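4. PREPARACIÓN DE LA CAMA Y DOBLADO DE PIEZAS PLANAS

Este capítulo corresponde al manual de puesta en servicio de los apartamentos Rarnham. Se aplica a todas las unidades equipadas con colchón Kamata y juego textil Grosetti. Revisión: 2023-08-14. Responsable del contenido: Leena Koskela.

4.1 Alcance

El procedimiento cubre el tensado de la sábana bajera y el uso de la cama hecha como superficie de doblado para toallas, camisetas y otras piezas de tela de pequeño tamaño. El montaje del somier se trata en el capítulo 2. El lavado y el secado, en el capítulo 5.

4.2 Condiciones previas

Colchón colocado en su posición definitiva, con el lado largo de la etiqueta hacia los pies.
Sábana bajera seca, sin restos de detergente visibles.
Piezas por doblar secas y clasificadas por tipo.
Manos limpias y sin crema.

PRECAUCIÓN: No coloque sobre la cama piezas húmedas. La humedad pasa al protector del colchón y obliga a desmontar el conjunto completo.

4.3 Tensado de la sábana bajera

1. Separe el colchón de la pared lo justo para introducir la mano plana.

2. Identifique las dos esquinas del lado de la pared y encájelas primero. La costura de la esquina debe quedar alineada con la arista del colchón.

3. Lleve la tela hacia los pies tirando con ambas manos a la vez. Un tirón desigual desplaza el pliegue central en diagonal.

4. Encaje las dos esquinas restantes y remeta el sobrante por debajo.

5. Pase el antebrazo desde el centro hacia los lados.

6. Devuelva el colchón a su posición contra la pared.

Nota: Las arrugas suaves y una marca de doblez a lo largo del centro son admisibles. No repita el tensado por este motivo. Sí debe repetirse si la tela forma bolsas o si una esquina se ha soltado.

Nota: En el lado de la pared es habitual que la tela quede algo levantada después del paso 6. Para corregirlo, remeta con los dedos extendidos, sin volver a mover el colchón.

4.4 Colocación de la pieza

Trabaje siempre desde el lado accesible de la cama y utilice la mitad más próxima. La mitad del fondo se reserva para las pilas terminadas.

1. Deposite una sola pieza sobre la sábana, con la cara exterior hacia abajo.

2. Extiéndala hasta que no quede tela montada sobre sí misma, salvo que la pieza ya venga doblada por la mitad.

3. Alise con la palma. No presione con los nudillos, ya que se arrastra también la sábana.

4. Compruebe que los bordes rectos se distinguen bien del fondo. Una tela azul sobre la bajera beige grisácea se localiza sin dificultad; con piezas de color claro conviene encender la lámpara lateral.

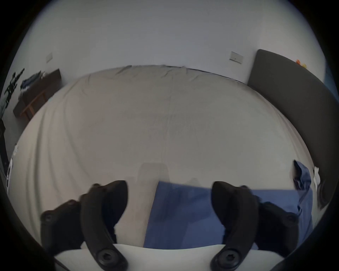
4.5 Doblado

1. Sujete las dos esquinas de uno de los lados cortos.

2. Llévelas sobre las esquinas opuestas. La diferencia entre bordes no debe superar 20 mm.

3. Marque el doblez con el canto de la mano, una sola pasada.

4. Gire la pieza un cuarto de vuelta y repita los pasos 1 a 3.

5. Para toallas de baño, añada un tercer doblez en el mismo sentido que el primero.

6. Traslade la pieza a la pila sujetándola por el lado cerrado.

PRECAUCIÓN: La altura de cada pila no debe superar 30 cm. Sobre una superficie blanda, las pilas más altas se inclinan y caen hacia el centro.

4.6 Incidencias

La sábana se desplaza al alisar. Esquinas mal encajadas. Repita el apartado 4.3 desde el paso 2.

La pieza no queda rectangular. Tela deformada en el secado. Estire en sentido contrario a la deformación y vuelva a extender. Si persiste, sepárela y entréguela en lavandería.

Quedan pelusas sobre la bajera. Retírelas con el rodillo adhesivo antes de colocar la siguiente pieza.

4.7 Finalización

Retire todas las pilas y guárdelas en el armario Gostska, estante central, con el lado cerrado hacia fuera. Revise la bajera, alise de nuevo si procede y anote la operación en la hoja de la unidad. Los recambios de bajera se solicitan a Niilo Jääskeläinen con la referencia de almacén 1.090, indicando el número de apartamento y la medida del colchón.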